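In defense of the bare tabletop

For nine years I kept a bowl of lemons on my kitchen table. I don't cook with lemons much. The bowl was there because a table with nothing on it looked to me like a table waiting for movers, and I had absorbed from somewhere the idea that a home ought to look as though people were in the middle of living in it. Next to the lemons were the mail, a candle, two phone chargers, a stack of coasters still in their ribbon, and a ceramic hen.

I have since come around to the opposite view, and I want to argue for it. A work surface should be clear when it isn't being used. By work surface I mean kitchen counters, desks, dining tables, the top of the washing machine, the bench in the garage. All of them. Whatever you need should come out, be used, and go back.

This is an old-fashioned position and I know it sounds fussy. The usual reply is that a clear counter belongs to people with big houses and plenty of cabinets, and that the rest of us keep the toaster out for lack of anywhere else to put it. I live in 70 square meters with another adult and a dog, and I have heard this reply in my own voice. The toaster now lives on the shelf under the microwave. It took me one evening to make room for it, and what I threw out to do so was a fondue set, a broken timer, and a bag of takeout chopsticks.

What people tend to get wrong about storage is that they measure it against everything they own. They see a full cabinet and a full counter and conclude that the cabinet is too small. Most of the time the cabinet is full of things used once a year and the counter is full of things used every day, so the daily things never get a home at all. They just get pushed back toward the wall. In my building the kitchens were all fitted by the same company, Zureck, and every one of them has the same deep corner cabinet. I have looked into more than a few of my neighbors' versions. In each, the corner is where the slow cooker goes to be forgotten, and the counter above it is crowded to the edge.

My friend Anselmo Guerra disagrees with nearly all of this. He repairs clocks and small appliances and his bench is covered. He says that when he clears it he loses a day finding things again, and that a pile has an order if you made it yourself. I take the point seriously, having watched him put his hand on a spring the size of a grain of rice without looking. But I have also watched him work in the space that is left, a patch no bigger than a dinner plate, with a tray balanced on a phone book. When I asked what he would do with the rest of the bench if he had it, he said he would probably put more things on it. At least he was frank.

The money side is worth a mention. A few years ago, before the lemons went, I was ready to solve my counter problem by buying more counter. I had a quote from Skotico for an island on wheels with a butcher-block top and two drawers. It came to 2228 before delivery and 2475 with it, and I had the form filled out. What stopped me was measuring the floor and finding that I would have to turn sideways to reach the fridge. I am embarrassed by how close I came. I would have paid all that for a second place to put the mail.

There is a whole trade built on the same mistake. The Fiklow catalog comes through my door every October, and half of it is containers to put on surfaces: tiered racks, lazy Susans, trays with little walls. A tray is the cleverest of these. It makes five objects look like one object, and so a person feels tidy without having put anything away. I own three. They are in the closet now, stacked, and I use one of them to carry plates.

My rule allows for something in use. If I am drinking coffee, the cup is on the table, and I don't feel judged by it. A cup on a clear table also has a quality I had forgotten about, which is that you can see it. You notice its color and where it is. You don't knock it over reaching for the stapler. Blue has turned out to be a very good color for this. Against pale gray it is hard to lose, even a small cup.
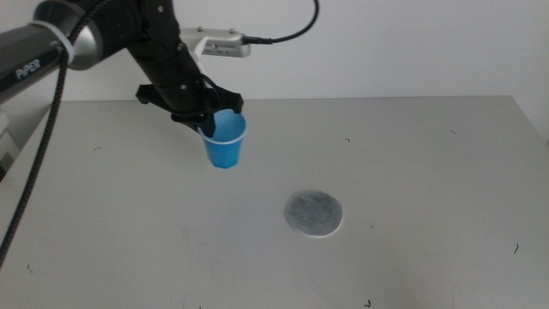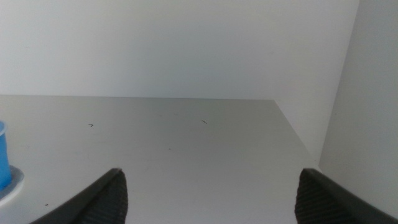

A small cup, a light gray top, and plenty of surface to spare.

There is a cost to living this way and I should be fair about it. A clear surface shows everything. Crumbs that used to hide behind the bread box sit out in the open, along with hairs, bits of thread, and the scratch from the time I cut a bagel without a board. I wipe more often than I did. I also wipe faster, as there is nothing to lift. My guess is that the two come out even, though I haven't timed it and don't plan to.

The other cost is social. Guests think you've cleaned for them. My sister-in-law, who grew up in a house where the table held the sewing, the bills, and Sunday dinner at the same time, finds my kitchen cold. She once asked whether we were selling. I have tried a cloth, which looked like a restaurant before opening, and a plant, which was a way of having lemons again. I took both away and bought a better lamp. The room is warmer in the evenings now, though she hasn't said so.

I don't extend the rule to bookshelves, nightstands, or children. People with small kids have enough to do, and a table covered in crayons is a table in use. I also make an exception for the kettle, which stays out at our house because it is used all day and because I lost that argument. It stands at the end of the counter by the window. The hen went to Anselmo, who has it on his bench, holding down a stack of receipts.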